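Nana Laryea Wants You to Play With Strangers

Nana Laryea is halfway through explaining a rule when she stops, laughs and starts over. "Sorry, I get ahead of myself. Okay. You've got a mill, I've got a mill, and we both need the same river. Now what do you do?"

What you do, as I learn over the next hour, is lose. But I have a wonderful time doing it! The game is called Clanlow, Laryea designed it at her dining room table, and after four years of tinkering it finally comes out in February.

She grew up in Rodwood, the youngest in a house where everybody played cards after supper. "My grandmother was ruthless," she says. "She'd feed you, ask how school was, and then take every trick. I loved it. It was the one time of day I had all the grown-ups to myself."

Board games came later, in college, when a roommate brought back a battered trading game with half the pieces missing. They used buttons and dried beans in place of the ships. Laryea still thinks beans make pretty good ships, and the first version of Clanlow was played with them too.

"The early version was terrible," she says cheerfully. "It took 5 hours to get through and the person who went first always won. My brother played it once and told me he'd rather help me move house."

So she cut it down. Out went the weather cards, the horse market and a whole second map she had spent a winter drawing. What's left plays in an evening, with a deck of 100 cards and a river that changes course whenever two players can't agree. That last bit is the part I keep thinking about. You can argue your way into a flood.

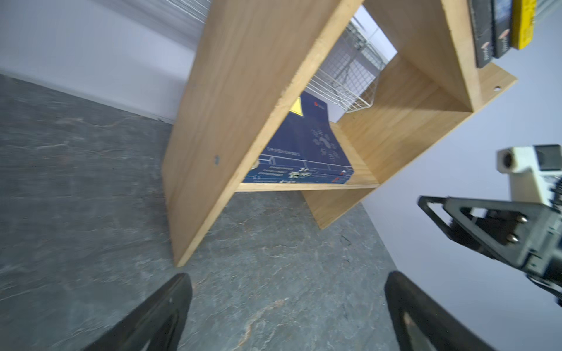
A pale wooden shelf with room for a few more boxes.

Much of the testing happened at the open table she runs on Thursday nights in the back of Van den Broek, the bakery near her apartment. Anybody can sit down. Some nights it's three people and a plate of yesterday's rolls, and some nights they have to borrow chairs from the shop next door.

"I used to be scared of that, playing with people I didn't know," Laryea says. "Then I noticed they were the ones who asked the good questions. My friends already knew what I meant. A stranger reads the card and says, 'This makes no sense,' and they're right."

One of those strangers told her the scoring was too fussy, and she went home and rewrote it that same night. Another, a retired bus driver, found a way to win in 10 turns without building anything at all. She left that one in. "He'd earned it," she says.

The first print run is 1,810 copies, an odd number that came from how many boxes would fit on the pallets. She's selling them through the bakery and a handful of small shops, and she's already deep into the next game, which is called Stilov and has something to do with mountain railroads. She won't tell me much more. There are tunnels, apparently, and a goat.

Before I leave I ask what she'd say to somebody who hasn't played a game since they were a kid.

"Pick a short one," she says. "Play it twice, so the second time you know what's going on. And don't read the rules out loud to everybody while the food gets cold! Just start. You can look things up when you get stuck."

Then she deals me another hand, and I miss my train.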